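# How Do You Teach a Robot to Clear the Table?

Have you ever tried to teach a little kid how to tie a shoe? You can talk and talk about bunny ears and loops, but mostly they need to watch your hands. Then they need to watch again. And again!

My job is a lot like that, except my student is a robot called Sarka.

My name is Renata Gallardo, and I'm a robot teacher. I don't have a chalkboard. I do have a lot of dishes.

## Why not just tell it what to do?

People used to do it that way, and for some jobs they still do. You write the robot a list of steps: move your arm this far, close your fingers, lift. It works great if the cup is always in exactly the same spot. But slide the cup over by the width of your thumb and — whoops — the robot grabs a handful of air.

So we give Sarka examples. One example is one person doing one small job from start to finish, while a computer saves how the hands moved. We call each one a "demo," which is short for demonstration. For the cup job, we wanted 219 of them.

Yes, 219! I did 33 in one morning in July, and by lunch I never wanted to see a cup again. (Then I had cocoa. In a cup.)

## Robot fingers for people

You have five fingers on each hand, and they can bend and squeeze and feel things. Sarka has 2 arms, and each one ends in a gripper, a kind of pincher with two jaws. If I showed it how to pick up a cup with my regular fingers, it would be like a bird giving flying lessons to a fish.

That's why I hold grippers too, one in each hand. Now I have to do everything the way a robot would. Try it at home with two pairs of kitchen tongs and a plastic cup. It's way harder than it looks!
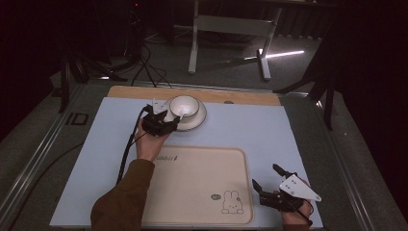
*Two grippers, one cup and saucer, and a tray with a rabbit on it.*

See the white pieces with dark dots on the grippers? Those are markers. Dots like that are easy for a computer to spot in a video, so it can work out where each gripper is and which way it's tilted.

## Every demo is a little different

My friend Kamol Thepsuriya sets up the dishes between turns, and he's sneaky about it. He moves the tray a bit. He turns the cup so the handle points someplace new, or picks one with no handle at all. If all the demos matched, Sarka would only learn that one setup, like a kid who memorized the answers to last week's spelling test.

When we have enough demos, the computer looks for what they have in common. Go toward the cup. Open the jaws. Slow down near the rim. Then Sarka gets a turn with dishes in a spot it hasn't seen before.

The first time we tried it, Sarka missed the cup 4 times in a row. So what did we do? We went back to the table and made more examples. Kamol is moving the tray again right now, so I'd better go pick up my grippers.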